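Onirov Help | Home | Topics | Unanswered | Tags | Sign in

Reading time: 8 min

Splitting a long two-arm teardown task into demonstrations: whole episodes or segments?

Posted by drustut_bench, 19/03/2021
Tags: teleoperation, demonstrations, imitation, wrist view

We are collecting teleoperated demonstrations for desktop computer disassembly at our shop on Drustutgate. Two arms, one fixed overhead view plus a small view at each wrist. The policy is trained by plain imitation on images and joint positions. The full task is to unplug the drive cables, release the drive caddies, pull the memory, and put each part in its place on a fixture plate beside the case.

So far I have recorded 100 episodes, each one running from the first cable to the last part placed. The trained policy reaches for the first cable correctly and then degrades. By the memory modules it is mostly hovering. I have tried a longer action horizon and a lower learning rate. Neither moved the result in a useful way.
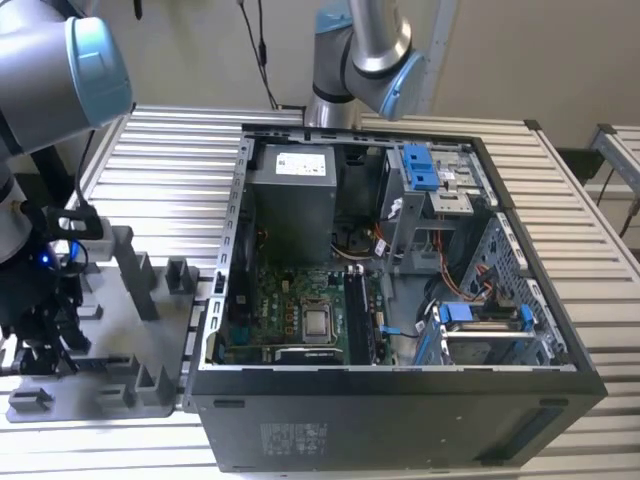 My operators do not work in a fixed order, and I suspect that matters more than the network settings. One of them starts at the drive bays because the blue plastic on the caddies is easy to find in the overhead view. The other goes to the board first and does the memory slots, then comes back across for the cables. Both finish the job. I had assumed the variety would help.

What I would like to know:

1. Should I keep whole episodes, or cut the task into segments and label each one?
2. If I cut, where do the boundaries go? A cable half pulled is a bad starting state for anything.
3. Do I throw away the existing 100, or can they be relabeled?

The recording software is Monier, with joint positions logged next to the video streams. I can re-export at any rate up to the original. The case stays on its side for the entire task and is not clamped.

Karlijn Vermeulen

Cut it into segments, and fix the order before you record anything else.

Your two operators are giving the model two different answers to the same observation. At the start of an episode the case looks identical to both of them. One goes right and one goes left. A policy that averages over those will go somewhere between, and between a drive bay and a memory slot there is nothing worth grasping. Hovering is the usual symptom. Some policy types handle several modes better than others, but with 100 episodes I would not depend on it.

Procedure I would use:

Write down one order. Cables first, then caddies, then memory. The cables cross the area the grippers need later.

Define each segment by its end state. "Caddy resting in its holder, gripper open, arm back at the ready pose" is a good end state. "Caddy removed" is not, as it leaves the arm anywhere.

Start every segment from the ready pose, with a small random offset. If all starts are identical the policy has never seen a start that is slightly off, and at run time every start is slightly off.

Check what the wrist view gives you during placement. Most placement errors I review come from this step. The overhead view tells the policy which part of the fixture to go to. The last stretch has to come from the wrist, and if the fingers or the plate fill that view there is not much left to learn from. Go through the placement segments in the wrist stream alone and ask whether you could place the part yourself from it.

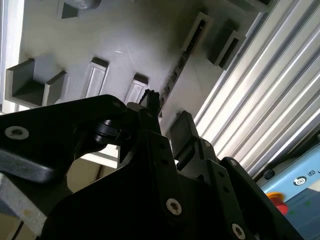
Fixture layout and look-alike pockets

If your plate has several holders of similar shape in one gray material, the policy will confuse them near the end of the approach. Two U-shaped holders seen at a steep angle are hard to tell apart without the surroundings. Either keep enough of the surroundings in view (a rail or an edge is a good landmark) or put a strip of colored tape beside each holder. Tape is cheap. Put it on before recording, because adding it later splits your data into two sets.

Glare is a related problem. A matte plate can still show a bright patch under a lamp, and if the lamp is moved between sessions the patch moves with it. Either leave the lamp alone or move it on purpose, often, so that its position carries no information.

Existing data

Keep it and relabel. Mark segment boundaries by hand at the points where both grippers are open and clear of the case. Any stretch with no such point between two subtasks gets dropped. You will lose more from the operator who crosses back and forth. The kept segments will start from odd poses, so treat them as extra coverage and give them a lower sampling weight than the new ones.

Then record 10 clean segments of the cable subtask and train on those alone. It will not be a good policy, but it will show you whether the boundaries make sense before you spend April recording the rest.

One more point. You say the case is not clamped. If it shifts when a caddy comes free, every later segment in that session has a different case pose. That is acceptable variation if you reset it with variation as well. It is a problem if you always reset to the same mark, because then only the late segments contain shifted cases and the model links the shift to the stage of the task.

prins_lab

agree with segments. we did 8 per unit on a similar job and it was fine. also check your timestamps, ours were off by 2 frames between the wrist and overhead streams and we spent a long time blaming the operators

if you have two arms make sure the idle one is parked the same way every time. ours drifted all over and the model picked up on it

drustut_bench

Timestamps checked, they line up. The idle arm is a fair point — our operators leave it wherever the last move ended. I have added a park pose to the written order and will relabel the old episodes this week. The case will get a randomized reset between segments. Leaving this open until the cable subtask has been trained.

Contact | © Onirov Help | Back to top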